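11/19/24, notebook, visit day

We had the visitors from Jadinico in the morning and the people from Hakim after lunch, together 21 persons. I had expected 8, so the safety talk was given two times and the second time I was shorter. Elias Mahasneh did the teleoperation and I stayed near the stop button and answered questions.

The programme was the same as in September: first the arms without load, then the plates, then free questions. The new thing is that we now do the plates with the Flelalero controller settings. The slower wrist is more pleasant to watch, but Elias says his hands become tired earlier. I want to ask him again tomorrow, when he has rested.
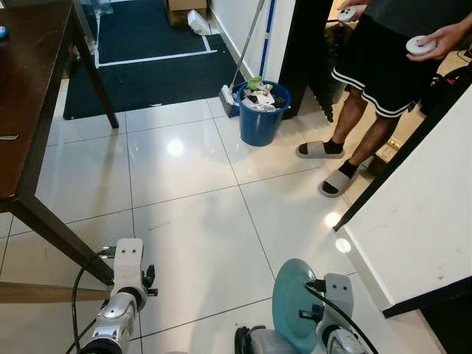
The most frequent question was about delay. I said that we measured 93 ms between the hand and the arm last week, and one lady from Hakim asked if this is the mean or the worst case. It is the mean. I did not have the worst case with me and I promised to send it. Please, whoever runs the log next, keep the maximum also.

Second question: how many demonstrations do we need for one task. I answered over 200 for the plates, and that for the cups we do not know yet. A man from Jadinico thought this was a lot. I explained that we also keep the failed ones, with a mark, and he wrote it down.

Problems: during the second group the right gripper did not close fully at the first attempt. Elias opened it and tried again, and then it was good. I suspect the zero position, the same as on the Grorum arm before we changed the screw. To check with the power off.

To do:
Send the delay numbers to Hakim.
Check the zero of the right gripper.
Print the safety sheet with bigger letters.
Ask for a second pair of controllers, so that a guest can try.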